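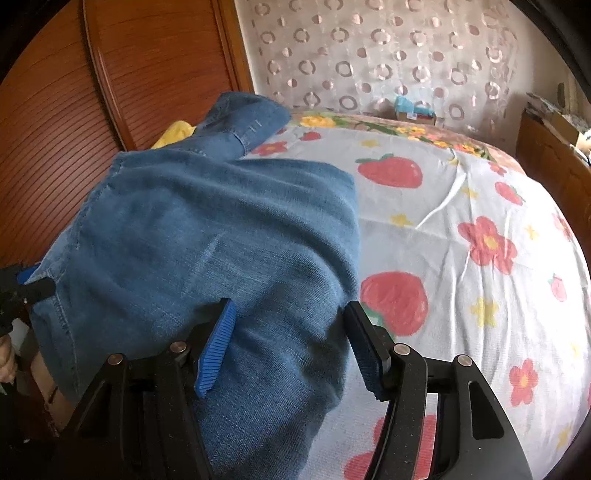
A good set of bed sheets should last longer than the lease on the flat. My parents bought theirs at Koutsoukos, a manchester shop in Nosden that closed years ago, and two of those sets are still in the cupboard. The colours have faded and one hem has been resewn. They still get used every winter.

I can't say the same for what I've bought since. My last queen set cost $94 and pilled within 14 washes. The label boasted a thread count of 1226, a figure that tells a shopper very little. Makers can get there by twisting several fine threads together and counting each one.

Marina Spanos, who did alterations in Nosden for 20 years, told me to ignore the number and hold the cloth up to a window. If the light comes through in patches, put it back. I tried it in three shops last June and put most of it back.

What I'd like to see is a wash rating on the packet - the number of cycles before the fabric fails a standard rub test. Towels could carry one too. Shops would complain about the cost, and some cheap lines would disappear. I could live with that. I'd pay more for a plain sheet if I knew it would see out the decade.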